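Trallow Two-Finger Gripper Kit

I've had the Trallow on my bench arm since October and I'm still finding new stuff to hand it (my desk drawer is nearly empty!). It bolts on with the adapter plate in the box, plugs into one cable, and you're picking things up the same afternoon. I had mine going before dinner, and I am slow with a hex key.

What I like best is how it copes with everyday junk. You teach it a grab by hand, save it, and move along to the next thing – a marker, a pill bottle, whatever's lying around. 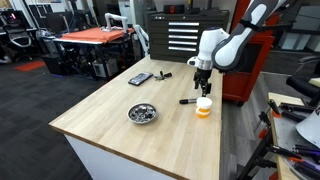 Trallow gripper over the butcher block, with the marker and pill bottle right by the fingers.

My one gripe is the stock finger pads, which pick up dust like crazy. Soledad Sosa at Nirkau put me on to the softer pads and I'd add a set to your order, they're $22 a pair and swap out with 2 screws.

The kit is $753 and comes with the gripper, adapter plate, cable and one set of stock pads. Want the Akande wrist mount too? Add $220. If you're not sure it fits your arm, send me the model name and I'll check it for you.

– Neville Furnival, Flakilton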